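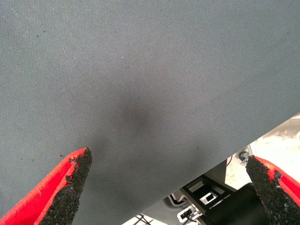 Newborn Screening and Genetics Group – Gilton Site
Minutes, regular meeting 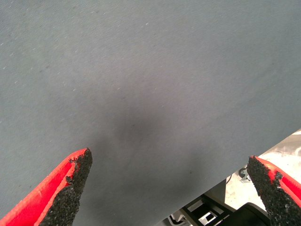 Gilton, Feb 14, 2021Present: Jinfeng Du (chair), Mingxuan Jiang (minutes), lab bench staff, two from the counseling side, Leltton on the phone for items 1 to 3. Apologies from the Drirnitz clinic, no rep this time.

Last minutes: ok'd with one fix. Item 4 should say "carrier" not "affected". Mingxuan to correct and resend.

1. Carrier screening numbers
Jinfeng went through the totals since December. 1325 samples logged, 307 of those from the Drirnitz clinic. Most reported on time. Delay is still in the repeat draws – families get the letter, don't call back, then call three weeks later asking why there's no result. Counseling would like to phone first and send the letter after. Lab fine with that as long as the call gets written on the sheet. Agreed to try it until the next meeting.
Question on whether siblings should be entered as separate families. No. Same family number, new person number. Has been said before.

2. Unclear variants
Long discussion. Backlog is 202 reports with at least one variant of unknown meaning. Leltton wants them left off the front page of the report and put in the back section. Counseling against – parents find it in the back anyway and think it was hidden. Jinfeng in between, could live with one plain sentence on the front pointing to the back. Mingxuan asked who rechecks old ones when the databases change. Right now whoever happens to notice. Not good enough.
Decision: one sentence on front page, Jinfeng to draft. Recheck once a year, start with the oldest. No decision on how far back we recontact families, goes to next agenda.

3. Xiong software
New version of Xiong installed on the lab side only. Family tree drawing is better, adopted children finally show right. Export still drops the second parent when the last names are differnt. Leltton has reported it, no date for a fix. Until then check every exported tree by eye before it goes in the chart. Counseling will stay on the old version.
Leltton off the call here.

4. Consent form
Draft 2 passed around. Comments:
– page one too long
– "incidental findings" needs everyday words, try "results we were not looking for"
– box for research use should be on its own page with its own signature
– reading level still too high in the part about insurance
– someone asked for a line on what happens to leftover DNA. Jinfeng thinks it's in there. It was, bottom of last page. Move up.
Mingxuan to do draft 3 and get it to counseling before it goes to the hospital lawyers. Spanish version waits for the final English.

5. Sample labels
Three tubes came in with the mother's birth date on the baby's label. All caught at check-in, all redrawn. Drirnitz has been told by email, Jinfeng will call too. Suggestion to print mother and baby labels on seperate sheets. Bench staff in favor. Try it here first, then ask Drirnitz.

6. Teaching session
Talk for the nursing students on how recessive conditions are passed down. Mingxuan to give it, forty minutes plus questions. Use the old slides but take out the eye color one, it's wrong and students always ask. Could use a handout, short – what a carrier is, what one in four means for each pregnancy and that it doesn't "use up" after one affected child.

7. Other
Freezer log has gaps again. Sign it when you open it please.
Counseling room double booked twice, use the shared calendar and not the paper one on the door.
Parking passes – no news.

To do
Jinfeng: front page sentence, call Drirnitz, freezer log reminder
Mingxuan: fix last minutes, consent draft 3, slides and handout
Leltton: chase the Xiong export problem
Counseling: start phone-first for repeat draws, keep a list of who was reached

Next meeting same room, date to go out by email. Recontact question first on the agenda.

Minutes by M. Jiang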